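FOR RELEASE 25/08/2018

**Grusell opens its doors - two-arm kitchen demo at the Wuisan site**

Grusell will hold its first public open day at the Wuisan site this Saturday. Doors at noon, last entry at four. Free, no booking needed for individuals. Groups of ten and up please write ahead, the parking is tight and the road in is one lane past the bridge.

Main draw is the Urum station. Two arms, one table, ordinary kitchen things. Visitors get to stand at the rail and watch dishes being handled at working speed - no sped-up video, no stage lighting. The station was shown to trade guests in July and the response was good enough that we decided to do it again for everybody else. Sessions run on the half hour, with a short talk before each one and time for questions after.

Cups are the main item in this round. Plastic ones, different colors, a wire dish rack in the middle of the table, and an arm working from each side. Other kitchen things stay out on the table too, a bowl, folded cloths, a cutting board with a slice of lemon on it. We like a table that looks lived in.
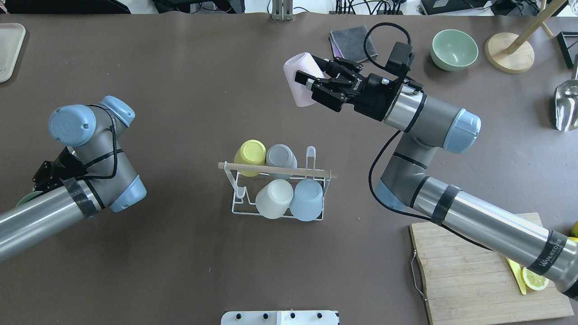 ## What's on

- Urum station, main hall. Sessions every half hour, 70 places at the rail per session. First come first served
- Devex bench, side room. Gripper fingers, cables, joint covers, spare parts you can pick up and handle. Good for kids
- Wrist camera corner, next to the Devex bench. Live view on a big monitor
- Coffee and sandwiches in the yard, cash only
- Hiring desk by the front door - bring a resume if you have one, we are looking for technicians and a part-time bench hand

The hall is 626 square meters and fully step-free. Restrooms are at the back on the left. There is a quiet room upstairs but no elevator to it, sorry, please ask at the door and we will find you a spot on the ground floor.

## The wrist camera corner

Most people who came in July asked the same thing, what does the arm see. So this time there is a corner for it. A small camera sits at the wrist and its view goes straight to the monitor, raw, nothing cleaned up. Some of the views have the whole job in them. Others are nearly all surface, and visitors are often surprised by how much is in those.

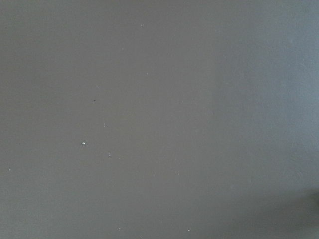

Surface work is a big part of what Grusell does at Wuisan, and it gets less attention than the arms. Our software has to decide what is an object and what is only light or dirt, and it has to do it on plain materials where there is not much to hold on to. A gray surface like this one has a bluish sheen down the right side, a soft dark shadow under it, and small pale specks all over, one of them a good deal brighter than the rest. A person shrugs that off. Software needs to be taught to, and staff at the corner will talk visitors thru how we go about it. They'll also have a set of around 3000 stills to flip through, for anybody who wants to try sorting marks from shadows on their own.

The corner is open all afternoon and doesn't follow the session times. If the rail is full, start there.

## Practical

Please stay behind the yellow line at the Urum station. Long hair tied back at the Devex bench. Photos are fine everywhere except the workshop corridor, which is closed to vistors all day. Dogs can wait in the yard, there is shade and water.

Street parking is free on weekends. Bus stop is 2 minutes on foot, same side of the road as the gate.

Press are welcome from eleven, an hour before the public. Table access and a sit-down with the Urum team can be arranged - ask at the front desk and say which outlet you are with. Print-size pictures on request, also from the desk.

**About Grusell**

Grusell builds and tests two-arm stations for kitchens and other light indoor work. Urum is its current station, Devex its line of gripper parts. Development and testing are both done at Wuisan.

- ends -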